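Home > Kitchen & Dining > Cleaning and Care

Wooden utensils keep getting dark spots and a musty smell

posted by tallgrass_kitchen
Jul 8, 2022

We moved last October into a ground floor apartment in Lirkesberg, near the river, and ever since then my wooden things have been going bad. Spoons, chopsticks, a salad set, the handle of a pastry brush. They get small dark gray spots near the ends and a smell like an old basement. At the old place I had the same spoons for years with no trouble at all.

How I treat them now: washed by hand with regular dish soap, rinsed, shaken off, then stood up in a ceramic crock next to the sink. I don't use the dishwasher for wood. I have thrown out 7 spoons and one rolling pin since we moved. The rolling pin was a gift so that one hurt.

I own a little humidity meter and the kitchen reads high most mornings. There's a range hood but it only blows the air back into the room through a filter. The one window is over the sink and faces a wall.

What I want to know is:

Are the spots mold, and is it safe to keep using a spoon that has them if I scrub them off?

Is oiling worth it, or does that make things worse in a damp kitchen?

Would a different kind of holder help, or is the crock fine?

I'd like to keep using wood. I don't get along with silicone, it picks up the taste of the soap and I can feel it dragging in the pan. Bleach is something I'd use if I had to but I'd rather not.

3 answers

ovenmitt_left

Just put them in the dishwasher. I've done it for years and they're fine. The heat kills everything. They get a bit rough but who cares, it's a spoon. They cost next to nothing.

If you don't like that, buy bamboo. Mine doesn't mold.

quietladle

I'd disagree with the dishwasher advice for anything you want to keep. A long hot cycle soaks the wood all the way through, and then the drying phase pulls the surface dry while the middle is still wet. Do that enough times and you get cracks along the grain, and the cracks are where the gray stuff starts. Cheap spoons, fine. A salad set, no. And anything glued, such as a laminated board or a spoon with a joined handle, can come apart.

To take your points in order.

The spots. Small dark dots that sit at the bottom end of the handle, on things stored upright in a closed crock, are very likely mold or mildew. Wood also gets gray stains from iron (a steel pan, hard water, a wet knife lying on it overnight) and those are harmless. The smell is how I tell them apart. An iron stain doesn't smell of anything. If you've got a musty smell along with the spots, treat it as mold.

Can you save them? Depends on how deep it goes. Sand the spot with medium paper. If it's gone after a few strokes it was on the surface, and I would wash the spoon in hot soapy water, wipe it with plain white vinegar, let it dry completely for a couple of days and use it again. If the color keeps going as you sand, or the wood feels soft when you push a fingernail into it, throw it out. Same if it still smells after two days of drying. Don't use it for stirring paint either and then forget which one it was.

If anyone in the house has a mold allergy or a weak immune system I wouldn't try to save any of them. Start over with new ones.

Don't mix vinegar with bleach, ever, and don't use one right after the other. I know you said you'd rather not use bleach and I agree, you don't need it here.

Now the crock. I think that's most of your problem. Think about what happens after you wash up. You shake the spoons, and stand them in there with the handles down. What water is left runs down the handles and collects at the bottom. A glazed crock doesn't breathe and doesn't drain. In your old kitchen the air was dry enough that the puddle disappeared by morning. In the new one it doesn't, so the handle ends are sitting in damp more or less all the time. Go and run a paper towel around the inside of the bottom of yours. When I did that with mine years ago I nearly threw the whole thing away.
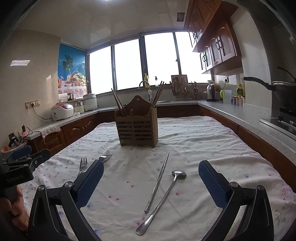
What you want is air on all sides and a bottom that lets water out. Slats, wire, a row of holes, any of those will do. You can keep the crock if you like the look of it, but then it's only for things that are already dry. I keep a folded dish towel next to the sink and everything wooden lies flat on that overnight, not touching. In the morning it goes into the holder. It takes up some counter and my family complains, but I haven't lost a spoon to mold since I started doing it.

If you'd rather buy something to dry on, a plain wire rack meant for cooling cookies works as well as any utensil dryer. Spoons bowl side down so they don't hold water.

Two more things on holders. Wash the holder itself, a lot of people never do. And don't pack it tight. If you have to wiggle a spoon to get it out, there's no air moving in there. Split them into two holders or put the ones you use once a year in a drawer. For a drawer they need to be properly dry first, and I'd leave it at least a full day in a kitchen like yours.

Chopsticks are a special case. They're thin so they dry fast if they're apart, but people wash them in a handful, and then store them in a handful, and the ones in the middle never dry. Roll them around in a towel first. Lacquered ones are better protected until the lacquer starts chipping at the tips, and once it does I'd replace them. Unfinished ones I treat as something with a limited life.

Oiling. Yes, it's worth it, but only on wood that is completely dry and clean. If you oil over damp wood or over spots you're sealing them in. Use food grade mineral oil. Not olive oil and not vegetable oil, they go sticky and then rancid, and a rancid spoon smells nearly as bad as a moldy one. Wipe on plenty, leave it overnight, wipe off whatever hasn't soaked in. New spoons I do three times in the first week and after that whenever they look pale and dry. Mineral oil won't stop mold by itself. It slows down how fast water gets in, and that gives you more time.

I've used the Proso board oil and the store brand and can't tell the difference. There's a board cream from Nasow with beeswax in it that I like for handles, it leaves them less slick. I wouldn't pay extra for it for the bowl end of a spoon.

As for bamboo, it molds the same as everything else. If anything mine went faster, at the cut ends.

crumbtray

The answer from quietladle covers the spoons so I'll only talk about the room. I lived on a ground floor with the same kind of recirculating hood for several years. Those hoods take out grease and some smell. They do nothing for moisture, all the steam from your pasta water is still in the kitchen.

What made a difference for me:

Lids on pots. Sounds too simple but boiling with the lid on cut the morning fog on my window to almost none.

Pulling the crock, cutting boards and everything else away from the outside wall. That wall is the coldest surface in the room and the air right next to it is the dampest. My boards were leaning on it and they all went spotty on the back side only. I moved them to the other counter and that was the end of it.

A small dehumidifier. I bought a Trindade one, paid 129 for it, and ran it in the evening after cooking. It was louder than I wanted but I got used to it. Check the size of the room it's rated for before you buy. The tiny ones with no compressor that cost almost nothing collect a few spoonfuls of water a day and aren't worth the outlet.

Look under the sink too. If the cabinet smells the same as your spoons, you may have a slow drip or a bad seal at the wall and then no amount of towel drying will fix it. Put a dry sheet of newspaper under the trap, leave it overnight, and see if it's wrinkled in the morning. If you rent, take photos and write to the landlord, keep copies. Mine took a long time to answer but did fix the pipe.

I never oiled anything, by the way, and my stuff was fine once the air was drier. It looked worse than oiled wood but it didn't smell.

Comments

tallgrass_kitchen: Thanks, both of these help a lot. I did the paper towel thing in the crock and I'm not going to describe it. It has been washed. Sanded four of the spoons, kept three. The fourth was dark all the way in.

quietladle: Sounds right. Give the three a couple of days before you oil them.

tallgrass_kitchen: Will do. Under the sink is dry as far as I can tell, I left the newspaper in for another night to be sure. The boards are on the outside wall, so I'll move those next.

ovenmitt_left: still say dishwasher

crumbtray: Does your meter stay in the kitchen all the time? Try it in the bedroom for a night. If that reads high as well you'd want a bigger dehumidifier than the one I had, or one that can drain into the sink through a hose so you don't have to empty it.

tallgrass_kitchen: Only in the kitchen so far. I'll move it tonight and post the reading.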